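On the bench this month: the Likell kitchen kit

Several of you wrote in after the March issue to ask whether we would ever look at something for the home end of things, and I'm glad to say we have finally got round to it. The Likell kit is sold as an add-on for people who already have an arm and a decent column to put it on, and for £800 you get a pair of fingertips, a spare pair, a calibration board, a year of the software and a rather handsome printed manual (63 pages, and Ama Baidoo read every one of them before she let the rest of us touch anything, bless her).

Setting up was kinder than we expected. Nivaldo Araújo had the software talking to the arm in 29 minutes, tea included, though he did grumble that the menus are in an odd order and that the big green button on the second page does nothing at all until you have saved your workspace. The people at Likell tell us this will be put right in the next release. We also liked the speed limiter, which you can set by the room as well as by the task - a thoughtful touch if you have grandchildren about.
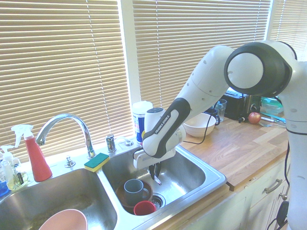

Likell's sink routine is the part most readers asked about, and it is where the kit earns its keep, or doesn't, depending on how tidy you are. It likes a basin with one or two things in it and plenty of space between them. Give it a mug standing on a brown plate or shallow bowl with a little red cup on its side by the drain, and you will want to spend a while in the grasp settings first, choosing what should come out before what. Do look after your cables too, as the manual suggests clips and we would call them essential.

Members can borrow our kit for a fortnight against a £50 deposit. Write to Ama at the usual address, and please say which arm you have.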